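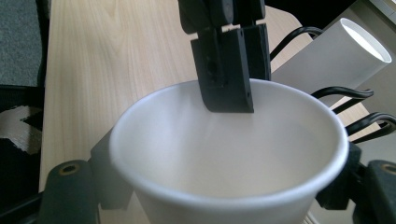

Should a shared kitchen keep paper cups out on the table? For guests and bad mornings, certainly, and for everyone else a mug with a chip in it will do.

That's my whole position, if you're in a rush. I am too, writing this between the bins and the 4 o'clock delivery.

Aug 7, 2026

Background for those not in our building. Flundport is a shared workspace, two floors, one kitchen. Paper cups used to live in the cupboard over the sink, in the plastic sleeve they came in, torn open at one end by someone with no patience. You reached in, three came out, two went on the floor. Floor cups went in the bin. Or back in the sleeve, which is worse, and I know it happened.

So in July we got stands. Round brown base, black wire loops, cups upside down in a stack. Two of them, on the pale wooden table. And I like them, let me say that before the complaints start. They look cared for. A visitor walks in and knows where the cups are without opening every door in the room like a burglar.

Upside down matters. Dust falls down, that's all there is to it. A cup kept mouth up on an open table is collecting whatever the day drops into it. Also you take hold of the bottom end and not the bit somebody drinks from. My grandmother kept her glasses this way and was told it was common. She was right.

But. Put a thing within reach and people reach for it. Last year we ordered 2,000 cups from Demissie and they lasted until spring. In July alone we went through 883. Same people, same kettle, same dreadful coffee. The only change was where the cups stood.

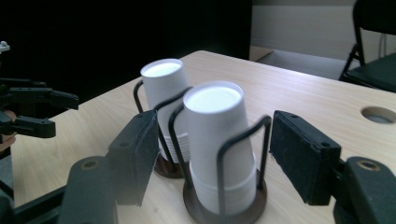 Mugs are not as clean as you think they are, wrote one reader after my last piece on this. She had shared an office sink for years, had seen what the sponge looked like, and would take a paper cup over that sponge any day of the week.

Fair. The sponge is a disgrace. I don't have an answer to the sponge except buy another sponge, they are cheap, and the same goes for the brush. But a filthy sponge is an argument about washing up. It isn't one for throwing away a cup every time you fancy some water.

And it is water, mostly! Watch people. Fill it, two gulps, bin. Back an hour later for a new one. Hardly anyone writes their name on a cup and keeps it going till home time, though there's a pen on a string by the kettle at our sister place in Voneck and there they do it without being asked. A pen on a string. Costs nothing.

What I'd do, then. Keep the stands, they're good. Fill one and leave the other half full, as a full stack says help yourself in a way that a short one doesnt. Move them to the far end of the table, by the door, where guests come in. Mugs by the kettle, handles out, at hand height. Most of us take what's nearest, me included.
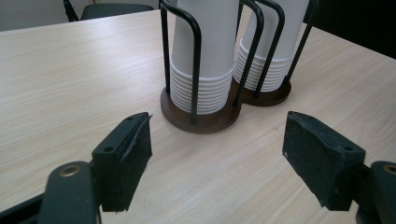 Then the refilling, which I feel strongly about. Whoever takes the last cup fills the stand, and does it with clean hands, a whole sleeve at a time, pushed straight out of the plastic onto the base. Don't fan them out, don't tap them together on the table like a pack of cards. The rims are the part that goes in your mouth and they should touch as little as possible on the way.

Someone will want a lidded box instead. Hitel sells one, I've used it, the lid goes missing within a week and then you have a box. Wire is better. You can see how many are left and you can wipe round it.

I've been told this is a lot of words for cups. Maybe. But a kitchen is mostly small things that are either in the right place or arent, and the cups are the ones I walk past every day. Delivery's here, more another time. And somebody please buy a sponge.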